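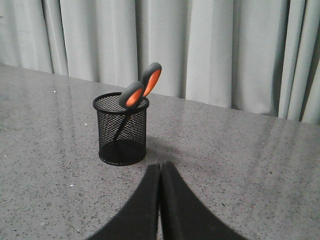
Posted 30 Sep 2025 by Team Four, Building Science II, Wallin College
Filed under: Student Projects, Acoustics

Quiet, Please: Curtains and Echo in the Grukcombe Reading Room

When the Grukcombe building in Zultthorpe was refitted, it got large windows, a hard floor and stone-topped tables. It looks very smart. It also sounds like a swimming pool. The college survey last spring drew 900 replies, and 578 of them named noise as the main reason for studying somewhere else. One person wrote that they could follow a stranger's breakup from the far side of the room and had started to take sides.

Our project asked whether heavy curtains would make a difference a person could hear. We had a budget of 400 dollars, which rules out most of what the acoustics textbook recommends in its cheerful chapter on ceilings.

What we did

We measured the reverberation time, meaning how long a loud sound takes to die away by 60 decibels. The proper way to make the loud sound is a special speaker. We popped balloons. Readings were taken in July, with the room closed to the public, first with the windows bare and then with curtains hung across them. We recorded each pop with Druvaren, the free software the department uses, and concentrated on the 500 Hz band, where a good deal of speech energy sits.

The curtains were hung with plenty of extra width so that they fell in deep folds. A flat sheet of cloth soaks up less sound than the same cloth bunched up, and we wanted every bit of help we had paid for. They also hung a hand's width away from the glass.

What we found

The echo got shorter with the curtains up. In the 500 Hz band the change was clear on every pair of recordings, and in the higher bands it was clearer still. Down in the bass, where the air handling unit hums to itself all day, the curtains did nothing we could measure. Cloth is thin and bass waves are long, and no amount of pleating will talk them out of it.

The tables are a separate problem. Polished stone reflects nearly all the sound that hits it, and putting down a pencil case produces a noise out of all proportion to the pencil case. We suggested felt mats. The building office replied that mats would spoil the look of the stone.

Problems

Two recordings were lost when a laptop decided to update itself. Our balloons came from a party store and varied in size, so the loudness of the pops did too. Decay time should not depend on loudness, but weak pops were harder to separate from the background hum, and we threw those out. We also tested an empty room. People absorb sound as well as making it, and we would like to repeat the readings during finals week if we can get permission for the balloons.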